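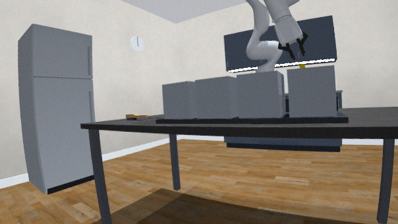
Tunwood has been on my list ever since they opened up the hosted version of their arm simulator, and I finally gave it 20 evenings of my own time. I paid for the hobby plan myself and I'm having a great time with it! The starter pack comes with a kitchen, and most of my first week went into one job in there: get the two-fingered gripper over the row of gray boxes on the long dark table, go down for something small and yellow behind them, and don't touch a single box. It sounds like nothing. My first version took me 54 tries.

What you get

The hobby plan has three rooms (Kitchen, Bench and Stockroom), one six-joint arm, a choice of two grippers and a script editor that runs in the browser. There is a desktop version too, but I stayed in the browser the whole time and my old laptop coped fine as long as I kept shadows on medium. You write short scripts, press run, and the arm does what you told it, which in my case was often something silly.

The part I love is the path planner. You give it a target and a list of things to keep clear of, and it draws the route before anything moves. You can drag any point on that route and it works out the rest again. I came from the Harkberg trainer, where every change meant a full restart, and I can't tell you how much more I get done now. A change at Harkberg cost me 40 seconds of staring at a loading bar. I used to make tea.

Setting up the reach

The boxes stand between the near side of the table and the arm, so from where I like to park the view you lose the bottom of the arm behind them. I kept switching views to check the clearance. With the gripper open it is wider than you think, and I had a habit of planning for the wrist and forgetting the fingers – a beginner's mistake, and I made it for days. What fixed it was the "swept shape" option, three menus deep under Planner. Turn it on and leave it on.
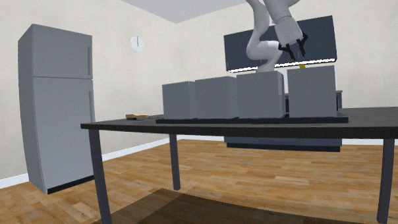 Things I'd change

The light strip under the wall cabinet has a jagged edge in the browser version, and the clock on the wall is just decoration as far as I can tell (I looked for a script hook, of course I did). Neither one matters. The help pages matter more. They're friendly but thin, and the chapter on grip force still refers to buttons that have moved. The Lazarević add-on, which gives you better contact between fingers and objects, has much better notes than the main product, so read those even if you don't buy it.

Saving is also a bit odd. Scripts save on their own but camera views don't, and I lost a nice set of four before I caught on.
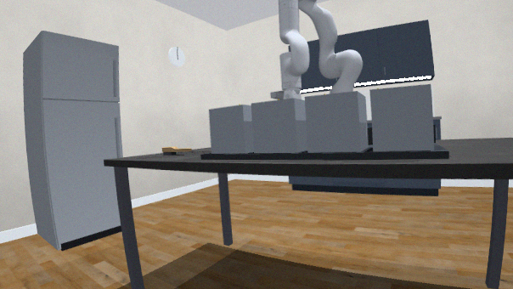

I also wish the hobby plan let you bring in your own furniture. That's kept for the Studio plan, and it's too much money for someone who does this after dinner. The free room packs from Giladton load fine, though. I've had 20 of them in so far and only one gave me trouble, with a shelf that the arm passed straight through.

Next for me is the Stockroom, and then I want to try the same reach with the narrower gripper. If you've got a script for that one, please post it in the comments – I'd love to compare!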